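Hiltham Community Boards > Kitchen & Home > Feeding people

Thread: Potluck or one big pot? Trying to plan a block supper

Posted by sorano_soup, Sunday, 9:14 a.m.

Print this thread | E-mail this thread

sorano_soup wrote:
OK so I have talked myself into hosting the February supper for our street and I need opinions before I chicken out. Last year we did a straight potluck and ended up with seven pasta salads, a bag of rolls and one very good chili that was gone before I got to it. This year I want to make one giant pot of bean soup (my grandmother's, lots of cabbage, smoked ham hock) and just ask people to bring bread or dessert. My husband thinks people will be insulted. He says folks like to show off their dish. Are people insulted by soup?? We have the church basement from 4 until 8 and the stove down there has two burners that work.

plumgravy wrote:
Nobody I know is insulted by soup. I would be thrilled to show up with a loaf of bread and sit down. The burners worry me more. A giant pot on a weak burner takes forever to heat and then scorches on the bottom while the top is lukewarm. Ask me how I know. Make it at home the day before, split it into smaller pots, and reheat those.

cold_porch_dave wrote:
I'm with the husband. Potluck is the whole point of a block supper. My neighbor makes this cheesy potato thing with cornflakes on top and I look forward to it for months. If you tell her to bring bread she's going to bring a bag from the gas station and go home early. You fix the pasta salad problem with a sign-up sheet.

sorano_soup wrote:
We HAD a sign-up sheet, Dave. Four people wrote "side."

cold_porch_dave wrote:
Then your sheet needs more lines on it! Write "hot side" and "green vegetable" and "something with meat" and let them fight over it.

tilly_b wrote:
Sign-up sheets work great if somebody is willing to nag. I'm not. We went to one big pot three years ago and never looked back. Things I'd pass along:

Get two ladles. One always ends up in the sink, or in the soup, all the way down.

Put the bowls at the start of the line and the spoons and napkins at the END, otherwise people are juggling everything while they try to ladle.

Have one meatless pot, even a small one. The meatless pot always goes faster than you think, and it goes to people who eat meat.

And skip the foam bowls. They fold up on you. We bought plastic ones with colored rims, and I swear the little kids eat better out of them.

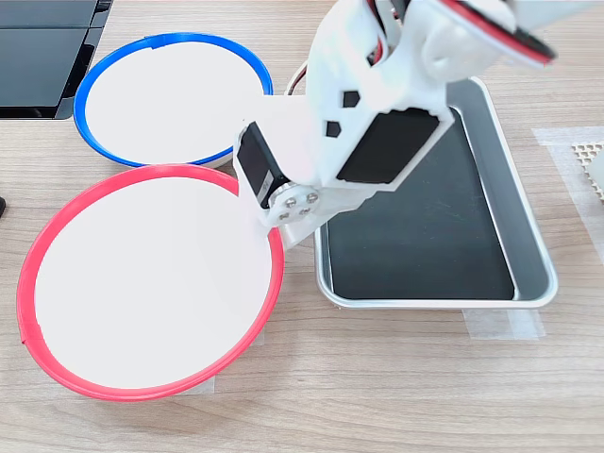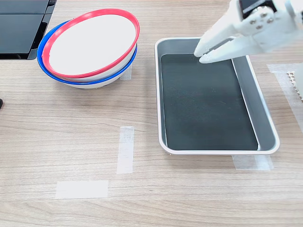

White inside with a bright rim, that's the style I mean.

The trick with kids is you don't fill them. Half a ladle, let it cool, let them come back. A kid with a full bowl of hot soup walking across a church basement is how you end up mopping at 5:30. We set up a low table right next to the grown-up line and an adult dishes for anybody under eight or so. They feel fancy and nobody gets burned.

Oh, and crackers. Buy twice as many crackers as makes any sense.

plumgravy wrote:
Seconding the low table. Also seconding crackers. My sister's church went through every sleeve they had in the first twenty minutes and then people started eyeing the dessert.

mrs_ledger wrote:
I'm going to be the grouch here and say please don't forget the washing up. Real bowls are lovely, but somebody has to stand at that sink, and it's usually the same two women every year (I am one of them). If you're going with washable anything, line up your dish crew BEFORE the day. Put it on the sheet right next to dessert. "Bring a pie or wash dishes" gets you more dishwashers than you'd expect, mostly husbands.

cold_porch_dave wrote:
I have washed dishes at plenty of these, for the record.

mrs_ledger wrote:
Then I'll see you at the sink, Dave.

Cârstea wrote:
Can I ask about the soup itself? If it has cabbage and you make it the day before, it gets very soft when you heat it again, and the smell gets strong. My family makes a sour bean soup and we keep the cabbage out until the reheating. Cook the beans and ham hock on Saturday, cool it fast in shallow pans, then add the cabbage when it comes back up to a simmer. Maybe twenty-five minutes and it's done. A spoon of vinegar at the end wakes it up. And don't put the hot pot straight in the refrigerator, it will warm up everything in there and the middle stays hot for hours.

sorano_soup wrote:
Oh that is so smart about the cabbage. My grandmother made it and served it the same day so it never came up. I was absolutely going to shove the whole pot in the fridge — so thank you for that too!

plurnarberg_pete wrote:
We do this over in Plurnarberg every winter, and I want to push back a little on the vinegar. Put it on the table and let people add their own. I've seen a whole pot of lentil go begging over one heavy pour. Same with hot sauce, same with salt really. You can't take it back out.

Cârstea wrote:
One spoon in a big pot is not a heavy pour! But fine, on the table also works.

plurnarberg_pete wrote:
Depends on the spoon. The fella who did ours used the serving spoon.

tilly_b wrote:
Ha! On the table it is, then.

How many are you expecting? We figure a cup and a half for a grown-up and then we always have some left. The leftovers go home in jars, so ask people to bring a jar if they think of it. About half do.

sorano_soup wrote:
No idea on numbers, that's what's making me nuts. Could be thirty, could be sixty if the weather's decent. I think I'm going to do the soup, do the meatless pot on the second burner, and tell people dessert, bread OR one dish they're really proud of. That way Dave's neighbor can bring the potatoes and my husband can stop sighing at me.

cold_porch_dave wrote:
I can live with that. What street is this again?

mrs_ledger wrote:
Whatever street it is, don't let anyone park across the basement door. We carried a roaster full of ham around the entire building one year, in sleet.

sorano_soup wrote:
Adding "cones" to the list. Does anybody have cones?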